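Paper bags for curbside food scraps: one layer or two?

jnicaodha
Oct 31, 2023
Our route switched to weekly organics pickup in July. I line the kitchen bin with a plain paper bag and it fails at the bottom seam on day four or five. Bin is a 2 gallon Drasa with a vented lid. Would a second bag help, or just hold more moisture?
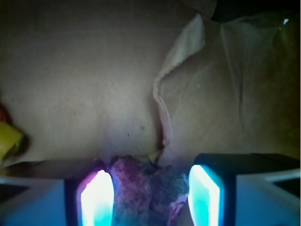 I drain everything in the sink first, so free liquid is low. Coffee grounds are the main wet load.

pumar41
Double bagging works if the inner bag can breathe. Fold the rim outward over the bin edge so it doesn't slump. I get seven days in the same size bin.
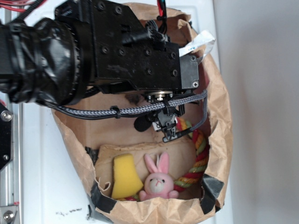 Open brown paper bag on a white surface.

D. Bañuelos
Disagree with pumar41. The second bag traps water between the layers and both seams soften. One bag, with a folded sheet of newspaper on the floor of it, changed every three days. The glue line fails before the paper does.

nobuhle_b
Same result here with newspaper. Torn egg carton absorbs more per layer but takes up volume.
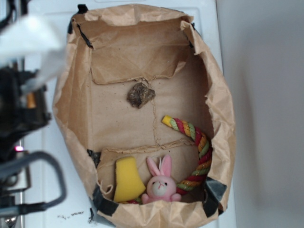
Can the bag go in the green cart with the scraps still inside?
Put it in closed, with the top rolled down twice, as long as your hauler takes uncoated paper.

jnicaodha
Ours does. What about tape on the rim? Mine tears where I fold it.

pumar41
Plastic tape has to come off before pickup. Paper tape with starch glue is usually accepted. I still say two bags. My seams have held for 13 weeks.

D. Bañuelos
Your kitchen is probably drier than his. Weekly coffee grounds are a different load.

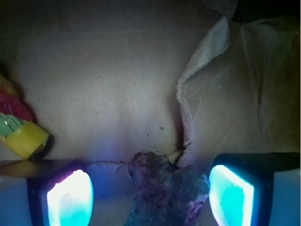 Nullport Home Composting Club | Collection and Storage Board

K. Buthelezi
Moderator note: please give bin size and change interval when you report a failure. Half the posts in this thread can't be compared.

For the original question, spread the grounds on a tray for 24 hours before they go in. Then try one bag for a week and two bags the next, same bin, same spot.

jnicaodha
Will do. Starting with the single bag and newspaper, tray for the grounds.

pumar41
Leave the newspaper out or you're testing two things.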